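Campaigner on deep-sea mining: "The baseline data is not there"

5/15/24

Mylene Abella has spent most of her working life reading environmental impact statements. She is technical coordinator for Stullora, a small network that tracks applications to mine the deep seabed and files written comments on them. We spoke in Brembridge, where the network keeps its office, about sediment plumes, monitoring plans and the case for a moratorium.

Her objection to the current round of applications starts with sampling. Nodule fields lie on abyssal plains at depths of several thousand meters, and the animals living on and between the nodules are poorly described. Many species collected on survey cruises turn up once and are never collected again.

"If most of your records are singletons, you can't say what the range of a species is," Abella said. "You can't say whether it lives outside the mining block. The applicant will write that similar habitat exists nearby. That is an assumption, and it should be labeled as one."

The application she has been working through most recently is from Tuvilov, a contractor proposing a test collection. The supporting document runs to 2,000 pages with annexes. Stullora's comment on it was 30 pages, and Abella wrote the section on plumes.

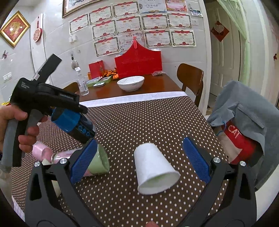 A collector vehicle produces two of them. The first is raised at the seabed as the vehicle moves and discharges sediment behind it. The second comes from the surface vessel, which separates nodules from water and returns the water, with fine particles in it, at some depth below the ship. The return depth is a design choice, and Abella said it is often left open until late in the process.

"They modeled the midwater plume for one discharge depth and then reserved the right to change it," she said. "Once you do that, the model describes a project that might not happen. We asked for every candidate depth to be modeled, with particle size distributions from the site."

Rodel Cabrera, an oceanographer who reviews Stullora's comments before they are filed, is more cautious about what the models can show in either direction. He said fine particles tend to clump, and clumped material settles faster, which shortens the distance a plume travels. The rate at which this happens in a real discharge is uncertain.

"I have told Mylene to take claims out," Cabrera said. "An earlier draft gave a single figure for plume travel. I don't think the data supports a single figure. It supports a range, and the range is wide."

Abella confirmed that the figure was removed. The filed version asks the contractor to report upper and lower bounds and to place monitoring stations beyond the upper bound.

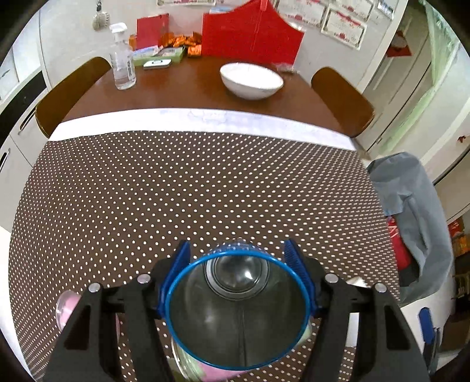 Glass jar with a blue rim, over a dotted tablecloth.

The two also differ on test mining. Cabrera would accept a small trial with independent observers and full release of the data. Abella would not, on the grounds that tracks left by earlier disturbance experiments are still visible on the seafloor decades later.

"A test is still an impact," she said. "The nodules grow a few millimeters in a million years. Whatever was attached to them has lost that surface."

Stullora's position is that no exploitation contract should be issued until baseline surveys are complete and published. A joint statement to that effect, drafted with the Enriquez coastal fishing association, has 200 signatories. Abella said the association's main concern is the midwater discharge, as tuna feed in or pass through some of the same depths.

The comment period on the Tuvilov document closes at the end of May. Further comments can be submitted in writing and should cite the annex and paragraph number they refer to.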